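Teaching a Simulated Robot to Tidy a Counter: What We Learned from Gathering Our Own Examples

Final project report, posted 28/12/2018

When we picked this topic at the start of the term we thought the learning part would eat up all our time and the data part would be a couple of pleasant afternoons. It went the other way around, and so most of this report is about collecting examples, which is the part we would have liked to read about before we began. The project is called Drollgate (a name that stuck after somebody's typo in the shared folder), and the goal was modest: get a wheeled robot with one arm to drive across a simulated room, stop at a counter, and pick up the thing it was asked for. 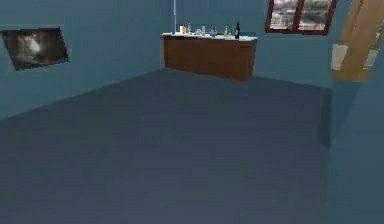
Undergraduate Robotics Lab, Herrera School of Engineering

We worked in simulation from beginning to end. Our lab has a real mobile robot, but four teams share it and its battery has opinions, and we wanted to be able to reset a room with one key and try again. The simulator we used, Ikumon, was written by an earlier group of students here and comes with a handful of plain rooms. The one we used most has a low counter against the back wall with a row of bottles and small containers on it, a framed picture on the side wall, a window, and a great deal of bare floor. We were very fond of that floor. It gave the robot room to make its mistakes.

What we mean by an example

One example, or episode, is a full recording of a person driving the robot through the task. We used two ordinary game controllers, one for the base and one for the arm, which sounds silly but worked far better than the keyboard we tried first. At every time step the program saves the camera views, the positions of the joints, the speed of the wheels, and whatever the person commanded. Each episode also gets a short written instruction such as "pick up the orange cup," typed in before the run starts, so the driver has to commit to a goal and can't decide afterward that they meant to grab the jar all along.

We had planned on 3,000 episodes and finished with 3,227, mostly because the last week before the deadline was also the week we finally got quick at it. Of those, 400 were set aside for testing and never shown to the model. The first 100 we recorded were practice and are not in either number. We went back and watched a few of them in December and it was a humbling hour.

How we set up the table

At first we let the program scatter objects completely at random. This gave us a lot of variety and also a lot of nonsense, like bottles standing half inside other bottles, or a potato balanced on a rim until the physics noticed and threw it across the room. We then swung too far the other way and laid out every table by hand, and the trained model promptly learned that the cup lives in the middle.

What we settled on was a mix. The program proposes a layout, checks that nothing overlaps in a bad way, and shows it to the driver, who can accept it or ask for another. We asked drivers to accept crowded tables as well as easy ones, and to be honest with themselves about when they were rejecting a layout just because it looked like work.

The object set grew as we went along. We began with cups and bottles, which are fairly kind to a gripper, and later added things with awkward shapes: potatoes in two sizes, a squat jar with a screw cap, a pump bottle, and a long-handled brush. The brush was the hardest by a good margin. Its handle is thin and often ends up underneath something else, and a driver who grabs it in a hurry will drag half the table along. Clear glass was the other headache. With an orange cup standing in front of it, a clear bottle almost disappears in the camera view, and even we sometimes had to squint to say where its edges were.

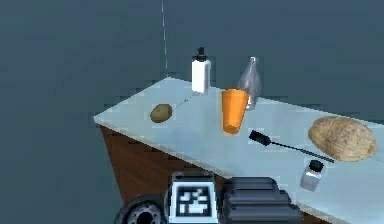 Driving habits and why they mattered

Three of us did the recording, and we each turned out to have our own style. One driver always came up to the table at an angle, one liked to stop well short and reach, and one drove in close and then backed up a little. None of these is wrong, but when we trained on all of them together the model would sometimes begin one approach and finish with another, and end up bumping the table side. We talked it over and agreed on a few simple rules: stop before the arm starts to move, keep the tracking marker on the robot clear of the arm, and make one clean attempt before trying a second.

We kept failed grasps as long as the driver recovered from them. Our reasoning was that the robot is going to miss too, and it ought to have seen somebody miss and fix it. Runs that ended with the object on the floor were thrown out.

Checking the recordings

Every episode was watched by someone other than the person who drove it, at four times the normal speed. We marked each one keep, fix, or drop. "Fix" nearly always meant that the instruction didn't match what happened, for example "pick up the potato" on a table with two of them. After a while we changed the wording to say small or large, and we wish we had done so in the first week, as relabeling the old runs took two long evenings and a great deal of popcorn.

The cleaned set was stored in the Dimano format used by the other teams in our lab, so anyone taking over the project next term can load it without asking us how.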